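Udora Robotics Society
@udora_robotics

1/ Thread on the autumn project, now that the trial log is closed. The task: a parallel gripper picks up one sheet of paper from a cloth-covered table and moves it clear. No suction, no tape, no touching the sheet between the start signal and the end of the attempt.

2/ Project name is Urkano. It runs in the Wijaya lab in the evenings, when the arms are free. Control is through Hendix, our own scripting layer, written by last year's group and patched by this one. It does waypoints, speed limits, gripper commands and logging. It doesn't do force control, which matters later.

3/ A sheet of paper is a bad object for two rigid fingers. Flat, it offers nothing to close on. The fingers have to go under an edge or push the paper until it buckles, and there has to be something below it that gives a little.

4/ On bare aluminium slats the sheet bridges the gaps and a fingertip can catch on a slat. On cloth the fingers sink slightly before anything stops them. We put all the logged attempts on cloth, a big print of a Van Gogh-style night sky over water. Slats only appear in the first week's notes.

5/ The first approach we scripted was the edge approach. Come down behind the edge of the sheet, just above the fabric, stop, then move towards the paper with the fingers low. Most of the script is getting that stopping height right.
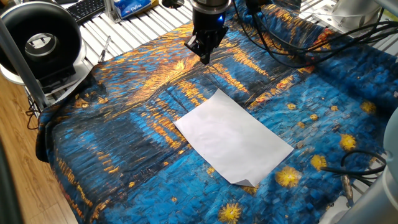 6/ Stopping height. Cloth is not a plane. Ours has ridges wherever it has been pulled across the table, and they move each time it is straightened. A height taught at one spot is wrong a hand's width away. Too high and the fingers skate over the paper. Too low and they plough the fabric and take the sheet along with it.

7/ We tried smoothing the cloth before every attempt. It made the log look better and told us very little, as the arm was then being tested on our ironing. From the second week on the rule was: straighten it at the start of a session, then leave it alone.

8/ Paper rule: same idea. One sheet stays in use until it tears. Creases and curled corners are allowed and are noted in the comments column. A curled corner is the easiest thing on the table to pick up, if the detector knows it is curled. Ours doesn't.

9/ Detection. White sheet on a dark blue print sounds like a gift. The blue parts are fine. The trouble is the yellow and orange strokes, where a glossy patch under the ceiling lights can read nearly as bright as the paper. Thresholding on brightness alone gave us a "sheet" with a bay window on one side.

10/ Fix: threshold on saturation first, then brightness, then fit a four-sided polygon and reject anything with a side too short. Dull, but it runs fast and the first-year students can read the code. A learned segmenter was proposed and would have eaten the term.

11/ Output of the detector is four corners and an angle. The sheet is put down at whatever angle it lands. The script then picks a corner according to reach, and the wrist turns to suit.

12/ Second approach: the corner. Fingers above a corner, down, close, lift. The failure here is position error. A few millimetres outside the sheet and you close on cloth. A few millimetres too far in and you close on the top of a flat surface, which is the same as closing on nothing.

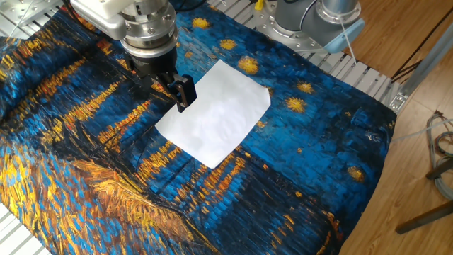
Corner approach, fingertips above the sheet.

13/ Camera calibration took longer than all the grasp code. We use 3 camera positions and they did not agree about where the corner was. The worst one had been calibrated with the board resting on the slats and then used with the cloth on. Cloth thickness plus a wrinkle is enough to shift a corner at a shallow viewing angle.

14/ Note for whoever inherits this: calibrate with the cloth on, board on the cloth, and write the date in the config file. Two of the config files have the same name in different folders. We know. It is on the list.

15/ Third approach: come down over the body of the sheet, well in from the edge, fingers slightly apart, and squeeze to raise a ridge. It does not depend on finding the corner exactly. It does depend on friction, and a fingertip that is fine on rubber is poor on paper.
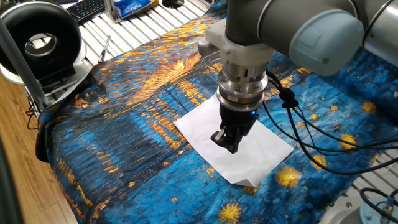

Over the sheet, tips just clear of the paper.

16/ A squeeze wants light downward pressure, and we have position commands only. What we did was step down in small increments and read back the joint currents. It is a crude contact detector. It triggers late on the soft parts of the cloth and early when the cable bundle tugs the wrist.

17/ On cables. The loop at the wrist has to be long enough for the full turn and short enough to stay off the paper. Check it by hand through the whole range before any run. This is in the start-up sheet. It was added to the start-up sheet in October.

18/ Fourth approach: press and drag. Fingers down on a corner, hold, move inwards so that the paper bows up, then close on the bow. Most motion, slowest cycle, and the one the group argued over longest.

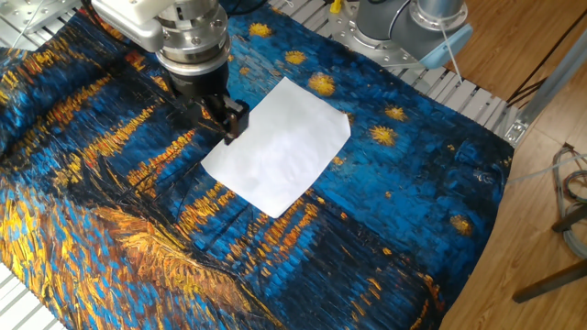
Fingers down on the corner.

19/ The argument was over drag direction. Along the edge, the sheet rotates about the contact and goes nowhere useful. Along the diagonal, it tends to bow, provided the far side of the sheet is held by its own weight and the texture of the cloth. Diagonal went into the final script.

20/ That makes 4 approaches in the final comparison: edge, corner, squeeze, press and drag. All with the same gripper, same fingers, same cloth.

21/ The numbers. 300 logged attempts, 177 of them ended with the sheet lifted and moved clear. A lift that took cloth along with the paper counts as a failure, including the ones that looked good on video. A dropped sheet counts as a failure even if it was dropped in the right place.

22/ Press and drag came out ahead of the rest. Corner was second and by far the fastest when it worked. Squeeze and edge were close to each other at the bottom. We are not posting a per-approach table yet, as the attempts were not split evenly and the order was not randomised. That was a planning mistake.

23/ Failure causes from the comments column, most common first. Fingers closed above the paper. Cloth pinched with paper. Corner estimate off. Sheet slipped out during the lift. Script stopped by a joint limit, mostly in the far part of the table where the wrist runs out of turn.

24/ The comments column was free text, which was a poor choice. "Missed", "miss", "didn't grab" and "no" all had to be read against the video before they could be sorted. Next term it is a drop-down with a notes field beside it.

25/ Things we would keep: the saturation threshold, the no-smoothing rule, and logging the commanded height with every attempt. The last one made it possible to see that the contact detector was late. It had been blamed on the gripper for weeks.

26/ Things we would change: randomise the order, put the calibration in the log header, swap the fingertips for something with a softer pad, and stop editing Hendix in the middle of a session. There is a run of attempts where the lift speed is unknown, for exactly that last reason. They are excluded from the count above.

27/ Next term, same task with a real force reading at the wrist if the sensor order goes through. After that, folding. Folding needs a second contact to hold the sheet while the crease is made, so it means both arms and a lot more collision checking.

28/ Code goes up once the paths have been cleaned out of it. The detector is separate from Hendix and will run on its own with a still image. The grasp scripts won't run without our arm definitions, but they are short and the waypoints are commented.

29/ Correction to 16: the currents are read at the wrist joints only. We tried all joints and the shoulder readings were mostly gravity.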